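Home | Projects | Guides | FAQ | Contact

6 min read · 17 comments · 50 shares

Jindberg Demo Collection: Frequently Asked Questions

Read this before you write to us. Read it again afterward, if you like.

What is Jindberg?
A shared effort to collect recorded demonstrations of small arms picking things up and putting them somewhere else. You steer the arm by hand with a second one, the software records what the joints and cameras saw, and a model tries to learn from the result. It learns your bad habits first.

How many episodes should I record for one task?
We ask for 50. Fewer than that and the model tends to reach confidently for a spot near the object. The Ciline group sent us 246 for a single task, and theirs is still the best set we have for soft objects.

What counts as one episode?
One attempt, from the rest pose back to the rest pose. If you stop in the middle to answer the door, throw that one away. We have a growing collection of arms waiting for someone to come back.

Can I keep the failed attempts?
Keep the ones where you missed, noticed and recovered. Those are worth a lot. Label the plain failures as failures and put them in their own folder. Please don't name the folder "misc."

Should I clear the table first?
Clear the part the arm can reach. The rest can stay as it is, and a bit of ordinary mess does the model good. A policy trained only on a bare tabletop will have a hard time the day it meets a coffee cup.

Does candy work as an object?
It does, and it's cheap. Gummies squash, slide and stick to each other, so every grasp is a little different. Budget for losses. Our stock tends to go down faster than the episode count goes up.

How fast should I move?
Slower than you want to. Operators speed up after the first dozen episodes because they are bored, and the recordings show it. Take a break and come back at the old pace.

Do I have to move the object between episodes?
Please. We once received 74 flawless episodes with the bowl in exactly the same place. The resulting model was superb at visiting that place, bowl or no bowl. Shift things by a hand's width, turn them, swap the order.

What do I write in the task field?
One plain sentence, the way you'd say it to a coworker: "Pick up a candy from the bowl and put it on the table." "Test final 2 new" isn't a task.

Which upload tool should I use, Girero or Kowalczyk?
Girero, if your connection is decent. Kowalczyk is older and uglier but picks up where it left off when the network drops. Both check your files before sending and both complain in the same tone.

Can two people share one arm?
Sure, as long as each session carries an operator tag. People have very different wrists, and we'd like to know whose we're looking at.

My recording has a gap in the middle. Is it usable?
Usually not. Check that the camera and the arm were logging at the same rate, then record that episode again. Stretching the timestamps until the gap closes has been tried, and we could tell.
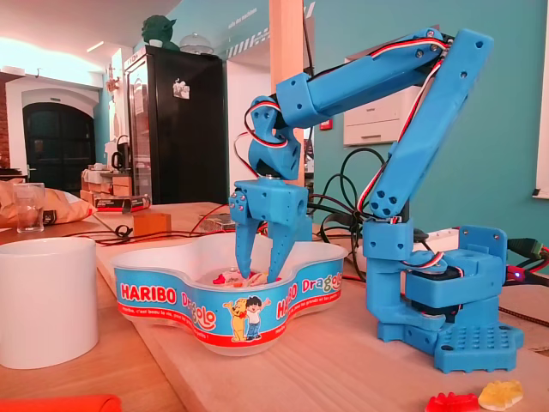

When should I recalibrate the arm?
At the start of each session, and again whenever a motor has been replaced or a joint has been bumped. Save the new calibration file alongside the episodes it belongs to.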